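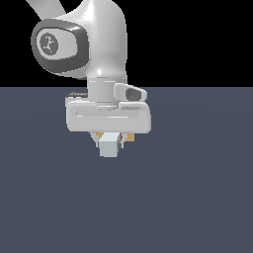

Cube held between the fingers, in the simulator.

Shop Tips: When the Arm Drops the Block
Last updated: January

Our block-stacking job at the Forkstead shop ran fine until run 399. Then the arm let go early, the top block slid off, and Imtiaz Barua reached in to catch it. The arm was still moving. He got a pinched thumb and a bruise. These are the tips we wrote up afterward. They should suit any small arm on a home or shop bench.

Stop first, then look. Hit the stop button before you reach for anything, even a block that is about to roll off the bench. Let it fall. Ours have landed on concrete plenty of times and a dented corner sands out with 800 grit.

Know what your gripper does when the power goes. Some hold, some go slack. Try it with a light block an inch off the bench and write the answer on tape next to the switch.

Wipe the finger pads. Ours had sanding dust packed into them. Use a damp rag, then a dry one, and keep oil away from the pads altogether. 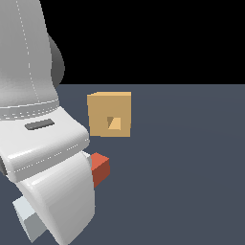 Can I clear a fallen block while the arm is paused?

Treat a pause the same as running. On many arms a paused program can start again from the screen or from another computer, so use the stop button and wait until the arm is still before your hand goes in.

Replay the job in the simulator before you touch the real one. We put in the same block sizes and ran the same program at quarter speed. The early release showed up on the second try. Somebody had changed the height of the bottom block in the program and left the release height alone, so the fingers opened too high.
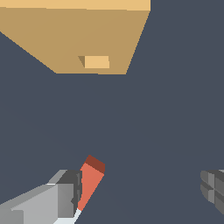

Once you find a wrong number, look for others that depend on it. We had four. The approach height and the release height were both off, and so were two waypoints that passed close to the big block. Change one at a time and run it again after each. It is slow, but if you fix all of them together you won't know which one mattered.

Weigh your blocks too. The heaviest one here is 518 grams with the paint on, and the program had it lighter.

Last, keep a drop log - date, run number, which block, what you changed. A pencil on a string works fine. 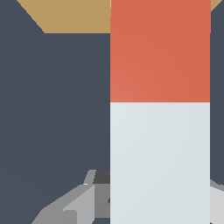
Fingers on both sides of the pale lower section, tan block beyond.

Contact: Brarkilham Shop Notes, Forkstead | Copyright Brarkilham Shop Notes | Back to top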